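Charger amnesty at the Branthorpe hall

Many of you will have a drawer at home like mine, the one that won't quite shut, full of plugs and leads that came with telephones you gave away years ago. I had been meaning to sort mine out since last July, and when Rowena Barredo suggested we all do it together and bring the spares along for other people to have, I'm afraid I cheered out loud in the post office queue.
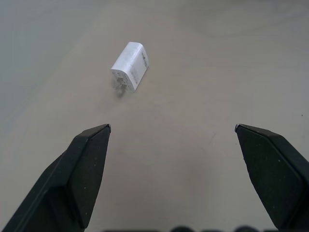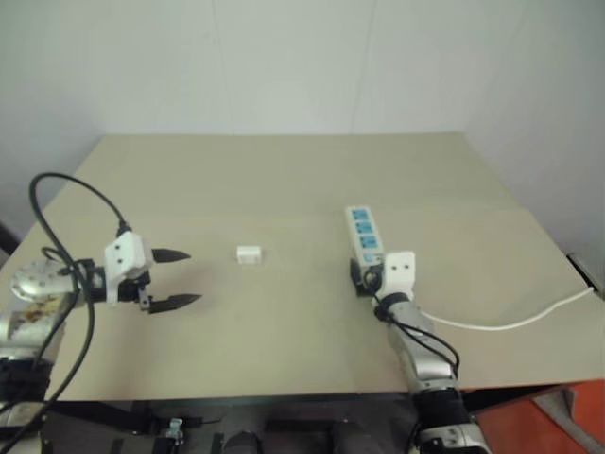 A small white plug adapter, and a white power strip on the table in the second picture.

Little adapters are the ones that go missing in my house, and they are also the ones that everybody seems to want! Please have a good look down the backs of sofas and in old suitcases, particularly if you have been abroad, as adapters with flat or folding pins are very welcome too and Lihua Tian is always being asked for them by visiting families.

Power strips we can take as well, provided the lead is sound and the casing isn't cracked. Do wind the lead up and put a bit of string or an old bread tie round it (Derek Clegg spent most of an evening untangling the last lot, and was very good about it). If you remember what a charger belonged to, write it on a scrap of paper and tape it on, even if all you can put is "the old radio, I think".

Bring things to the hall by 18/06/2026, in a bag with your name on if you would like the bag back. Anything left over goes to Ryan Dobson, who will take it to the recycling point with the hall's old kettle.

Sarita Vishwakarma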